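The Sani 12 is a countertop tempeh incubator for people who want to make their own protein from beans, peas or grains. It holds 12 cakes at a time, keeps them at an even warmth through the long middle stretch of the ferment, and lets you get on with your day.

We love tempeh here (you may have guessed!) and the Sani began because Nele Mertens wanted to make it through a cold, damp winter in Waledville, using yellow split peas from a farm up the road. Her airing cupboard did a decent job on some days and a terrible one on others. The first box she built had a light bulb, a cake rack and a thermostat from an old fish tank, and the tempeh that came out of it was so good that Kelechi Mohammed asked if she could have one too.

## What it does

Tempeh needs two kinds of help. For the first half of the ferment the mould is just getting going and the beans want gentle warmth. Later on it makes plenty of heat of its own, and a heater that stays on will cook it. The Sani has a probe that sits inside one of the cakes, so it reads the food as well as the air, and it eases the heater off and opens the side vents when the middle starts to climb. You can hear the vents click over. It's a lovely sound once you know what it means.

The racks are open wire, so air gets underneath, and they slide out one at a time. Each takes three cakes, and there are four racks. If you only want a single cake for supper, put it on the second rack up and set the dial to "small batch".
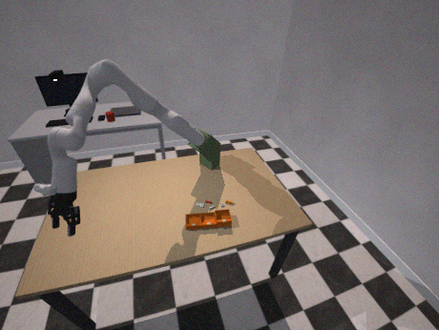
Soya is the classic, and it's still the easiest place to start, but the fun really begins when you wander off from it. Chickpeas give a soft, nutty cake that fries beautifully. Split peas are quick to prepare (no skins to rub off!) and turn out a bit sweeter. Black beans look dramatic when you slice them. Katsuhiko Ikeda, who tests recipes with us, has been mixing pearl barley into broad beans and eating the result on toast with far too much mustard, and we've all started doing the same.

## Why make your own?

Beans and peas are kind to the land. They need much less of it than beef does for the same amount of protein, and they help feed the soil they grow in. Tempeh uses the whole bean, so very little goes down the sink or into the compost, and it has a proper bite to it, which helps if you're cooking for people who miss meat. Fresh tempeh also tastes quite different from the vacuum-packed kind: mushroomy, a little like new bread, with none of the bitterness that puts people off.

## In the box

- Sani 12 incubator with clear lift-up door
- Four wire racks
- Food probe on a long lead
- Drip tray
- 12 reusable perforated bags
- One sachet of Imum starter, enough for your first full load
- Recipe booklet by Katsuhiko Ikeda and Ibrahim Tijani

## Size and power

| | |
|---|---|
| Width | 458 mm |
| Depth | 322 mm |
| Heater | 200 W |
| Capacity | 12 cakes |
| Lead | Standard three-pin plug |

Leave a hand's width free on both sides for the vents. The racks and drip tray can go in the dishwasher. The probe can't, so give it a wipe with hot soapy water and dry it before you put it away.

## Starter

We use and sell Imum starter, which comes as a dry powder. Keep it in the freezer in a sealed jar and take out only what you need. Any good tempeh starter will work in the Sani, and if you already keep your own going from batch to batch, carry on!

## Changes to this model

Machines made from June 2019 have the Vustar dial, with the bigger numbers and the small batch setting. Older ones can be upgraded with a screwdriver and a bit of patience. Zachary Paquette has written a clear set of steps, and the dial is listed under spare parts along with racks, bags and door seals.

Grey or black patches near the holes in the bag are normal and only mean the mould has begun to make spores. Pink, orange or slimy patches aren't, and that batch should go in the bin. If a cake smells strongly of ammonia, throw it out too, and check that the probe was pushed right into the middle.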